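Budget split for second hand: spares or second arm?
Forum: Purchasing and Planning

tarn_fitter
January 14, 2026
We have money for one more purchase before the year closes in March. Two quotes on my desk. Skurnstead will supply a second multi-finger hand for the existing arm, plus a box of tendons and fingertip pads. Rideck will supply a complete second arm with a plain two-jaw gripper for a bit more. The work is stacking and unstacking blocks, mixed small packages after that. Which would you buy?

kelvin_b
Second arm. One arm down means no work at all, and a two-jaw gripper will pick up anything brick-shaped.

mossop
Disagree. In my experience the arm is the part that doesn't fail. Our log for last year has 183 stoppages and the arm itself caused very few of them. Most were fingers: pads peeling, a tendon gone slack, a connector worked loose. A spare hand on the shelf turns a fortnight's wait into a morning's swap.

kelvin_b
That is an argument for a simpler gripper. Two jaws, no tendons, pads at pennies each.

mossop
Until you get to the packages. Jaws sized for a block are poor on a bottle lying on its side.

oddjob_lane
What does Skurnstead want for pads? Imrie charged us 861 for a pack of 100 and then changed the backing, so the old stock would not fit the new tips. Get the part number in writing.

tarn_fitter
Pads are quoted at 300 per pack, quantity not stated. I will ask. The Mindura service contract is separate and covers the arm only, not whatever is bolted to the end.

kelvin_b
Then price the contract for two arms before deciding. It may settle it for you.

tarn_fitter
Fair. For reference, the present job is a small wall in running bond, three bricks in the bottom row and two on top, worked on a table with a printed cloth.
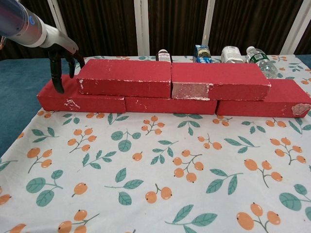
The hand stays on the arm whichever quote we take, so the question is only what sits beside it. I would also like a line for consumables on our side of the table: replacement bricks, cloths, assorted bottles and cartons. Last year that came out of petty cash and was a nuisance to reconcile.

oddjob_lane
Put bricks down as consumables from the start. The coating chips and you end up with no two alike. Whether that matters depends on what you are measuring.

mossop
It matters less than pads. Spare hand, two packs, leave the arm for next year.

kelvin_b
Still say second arm. Ask Rideck if they will hold the price past March.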